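Sirari Shelf Kit: Evaluation Data Card

Release 1.2
Last updated: Dec 25, 2024
Maintainer: Ott Zariņš, Grastbridge
Kit supplier: Sinen
Recording site: Butkienė
Status: public subset frozen, full set on request

Overview

This card covers the data recorded while Grastbridge reviewed the Sirari shelf kit. The kit is sold by Sinen as an add-on for humanoid robots and consists of a task library, a pair of glove covers, a head camera mount and the logging software. The robot is not part of the kit. The task family tested was basket to shelf: the robot stands in front of an open shelving unit with a basket in one hand and places items into compartments with the other.

The release holds 1,044 episodes. Of these, 241 are marked as failed by the reviewer and are kept in the set. Users who only want successful placements should filter on the outcome field.
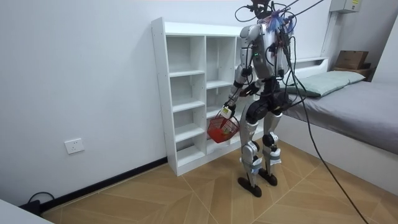 Reading time: 4 min

Contents

episodes/ - one folder per episode, with head video, fixed-view video and joint log
labels/ - outcome, target compartment, item class, carrying hand
calib/ - intrinsics for both cameras, one file per session
tools/ - loader, filter script, replay script
CHANGELOG
LICENSE

The fixed view is the only stream that shows both the robot's stance and the overhead cables. It is not synchronized in hardware. Timestamps were aligned after recording and the residual offset is stored in each episode folder as offset.txt.

Setup

The loader needs Python 3.10 or later. Run the install script in tools/, set SIRARI_ROOT to the folder that contains episodes/, and run the check script before anything else. It lists missing files and stops. It does not repair them.

Replay on hardware was tested with the same robot only. Joint names follow the Sinen convention, which numbers the wrist from the forearm outward. Version 1.0 of the supplier's manual has this the other way around.

Task definition

An episode starts when the operator closes the start switch and ends at the stop switch or at the time limit. Episodes run up to 300 seconds. The operator is given one item class and one target compartment at a time, and may set an item down on the wrong shelf and correct it. Corrections are logged as separate placements.
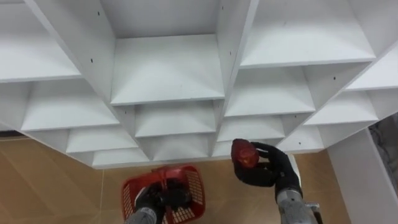 Labeling was done per hand, and the two hands have different label sets. The carrying hand gets grip type and basket height. The placing hand gets approach, contact and release. Grip type needs care: a left hand with its fingers over the rim of the red basket, while the right holds a red item up near the shelf, is labeled "rim" and not "handle", even if the basket was picked up by the handle earlier in the episode. Grip type is re-labeled at each change. The carrying side is a field of its own and must not be assumed from the episode number.

Item classes are broad on purpose. Apple, pear, pepper, tomato, grape, other. Material and weight are not recorded. If two reviewers disagreed on the class, the item is "other".
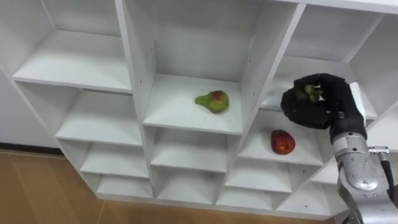 Known issues

1. Compartment IDs in the sessions from November count from the floor up. All later sessions count from the top down. The loader converts them; raw label files are left as they were.

2. The head camera has no fixed pitch. The operator moves it during the task, so the shelf edges can't be used as a stable reference between episodes.

3. Release time is taken from finger joint current. With the glove covers on, the signal is soft, and in 40 episodes the release label was set by hand from video. These carry the flag manual_release.

4. The replay script ignores neck joints. Supplier informed, no fix yet.

Review notes

The logging software is the strongest part of the kit. It dropped no joint samples in the sessions we checked. The glove covers improve grip on smooth items but hide fingertip position from the head camera - for policy training we would record without them as a control.
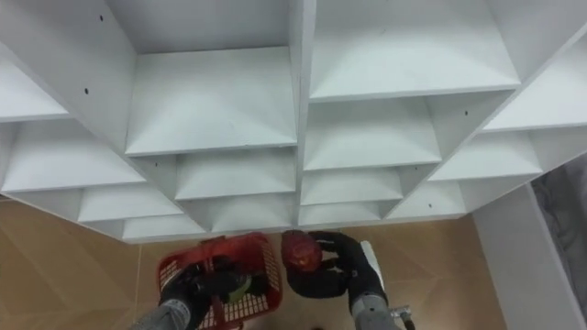 The task library is thin. It has one shelf template and the compartment dimensions must be typed in by hand, with no check against the camera. A wrong depth value gives no warning and the planned release point ends up in front of the shelf edge. We would not recommend the library for sites that change furniture often.

Not suitable for

- training or testing grasp force models (no force data)
- locomotion work
- speed comparison with other kits, as operators were not told to hurry

License and contact

Data: free for research use, with attribution to Grastbridge. Tools: see LICENSE. The supplier's manual is not redistributed and must be requested from Sinen. Corrections to labels go to Ott Zariņš through the issue tracker, with the episode ID in the title.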